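Subject: Re: [hutby-robotics] Clornitz entry, where we stand
Date: Sunday, August 20, 2023
From: Jarmila Vávra
To: hutby-robotics list

Birhane wrote:
> The new policy is trained on 600 demos and it's looking great. I think
> we can tell Clornitz we're in for the sorting round. If we get to 1000
> demos before school starts I don't see what could stop us. Can everyone
> who has a key sign up for two evenings?

I'd like to see what "looking great" means before I give up two evenings. In June we had the same message with a different number in it, and then at the club open house the arm closed on air three times in a row while a row of parents clapped politely.

My questions, same as last time:

Who picked the start positions for the test runs? If it was the person who recorded the demos, they put the blocks where they always put them. I do it too.

Were the lights the same? Most of our demos were recorded under the one lamp by the window, and the Clornitz hall has overhead tubes. The finish on our table is shiny and the wrist camera picks up every bit of glare. I have no idea whether the policy is looking at the block or at the glare, and I don't think anyone else on this list does either.

How many tries, and how many worked? Please write down the failures too, including the ones where somebody bumped the table.

I'm not against entering. The fee is small and the younger students would enjoy the trip. But going from 600 demos to 1000 of the same kind gives us a longer training run and the same robot. I would take 700 if the extra ones came from people who haven't recorded before, with the lamp moved and the arm starting from odd places.

I'm at the bench this afternoon until the Hosevari group needs the room. If someone wants to come and try to break the thing with me, bring a notebook. I'll post the counts tonight, whatever they are.

Jarmila
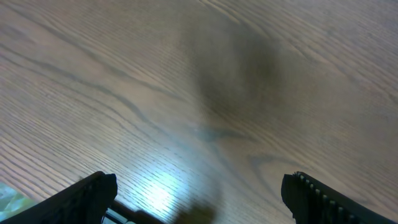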